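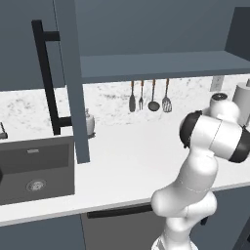
Dried beans are the crop I look forward to most, and I will happily bore anyone about them from the first frost until the seed catalogues arrive. If you have only ever bought them in tins, you are in for a treat. They are cheap to grow, they ask very little of you over the summer, and then in November, when the plot has gone to mud and sticks, you get to sit indoors with a heap of rattling pods and open them one by one. And the colours! A kitchen can be nearly all grey, white and black, counter included, as in the picture at the top, and one bowl of speckled beans will give it all the colour it needs. I keep mine in old jam jars where I can see them, and I would grow them for that alone even if they tasted of cardboard. They don't.

This year we grew three kinds on the Disgate plots, and they could hardly have behaved more differently. Cloltora is the climber, a tall, slightly unruly bean with red splashes on a cream skin. It went up its poles at a terrific rate in June, reached the top, found nothing to hold on to and fell back over itself in a great green wig. Next year the poles will be taller. Hirano is a dwarf, small and nearly black, and it sulked for weeks in the cold spell before deciding to get on with things. Zerken sits somewhere between the two -- it's sold as a dwarf but throws out long whippy shoots that want a bit of twiggy support, and if you don't give it any, the lowest pods lie on the soil and go mouldy. Ask me how I know.

The double row of Cloltora by the water tank gave 587 grams of dry, shelled beans, which may not sound like a sackful but makes a good many suppers once they have soaked up their water. I was delighted. The row had no feed beyond the compost that went on in spring, and it was watered properly only while it was in flower. Beans drop their flowers if they are parched at that point, so if you can only carry a few cans up the path, carry them then.

Quite a few of you have asked when to pick. The answer is later than feels sensible. You want the pods papery and pale, and you want to hear the beans move when you shake them. In a dry autumn you can leave them on the plant until they get there by themselves. We did not have a dry autumn. So when the forecast turned, we cut whole plants at the base (leave the roots in the ground) and hung them upside down in the shed with the door propped open. They looked dreadful, like something from the back of a witch's cupboard, and they dried beautifully. It took nearly three weeks for the thickest pods. If you have no shed, a spare room will do, or the top of a wardrobe with newspaper underneath. Keep them out of plastic bags. I lost a whole batch of Hirano to one forgotten carrier bag a few years ago and I am still cross about it.

Shelling is the good part. Put the radio on. The very dry pods snap open and fling beans across the room, so a deep bowl is better than a shallow one, and you will be finding strays behind the bread bin at Easter. Set aside anything wrinkled, split or spotted with grey. Those go on the compost heap. While you are at it, pick out the biggest and handsomest for seed, and put them in a paper envelope with the name on it. Do write the name on it. We had an envelope this spring marked only "nice ones", and it was half Zerken and half something from years back that nobody could place. They came up well enough, mind you, and made a lovely soup.

To test whether your beans are dry enough for the jar, press a thumbnail into one. If it leaves a dent, spread them out on a tray for another week. Once they are properly hard, give them two days in the freezer in a sealed tub, then let them come back to room temperature before you open the lid. That deals with bean weevils, little beetles that lay their eggs in the pods while they're still on the plant. You may never meet one. But if you do, you'll find neat round holes in every bean in the jar, and it's a sad sight after all that shelling. Seed beans can have the same two days, provided they are completely dry first.

Now for the eating. Soak them overnight in plenty of cold water, drain them, cover with fresh water and boil hard for a full ten minutes before you turn the heat down. Please don't skip the hard boil. Undercooked beans of this family can make you properly ill, and a slow cooker on its own doesn't get hot enough. After that it's just patience. This season's Cloltora were soft in 70 minutes with a bay leaf, half an onion and a glug of oil in the pan. Hirano took a bit less. Older beans can go on for ages, and some very old ones never soften at all, so eat your way through the jar by the following autumn. I salt mine halfway through, and I'm aware that opinion is divided on this. Leave them to cool in their liquid if you can bear to wait. They drink some of it back in and the skins stay whole.

My favourite supper with them is hardly a recipe. Warm the cooked beans in a ladle or two of their own liquid, mash a few against the side of the pan to thicken it, and stir in a fistful of chopped kale and a clove of garlic crushed with salt. Thick toast on the bottom of the bowl, beans on top, more oil than you think decent. Zerken is especially good this way -- it goes almost buttery and makes a sort of gravy all by itself.

There will be a swap table in the hut at the end of the month, open from ten in the morning until the tea runs out. Bring any beans you have saved, named if possible, along with a few envelopes to take things home in. We have plenty of Cloltora to share, a modest amount of Zerken and only a little Hirano, so come early if that's the one you fancy. Anyone with spare hazel poles taller than a person, please bring those too.

Disgate Plots Newsletter | Contact us | All words copyright of the plot holders | Back to top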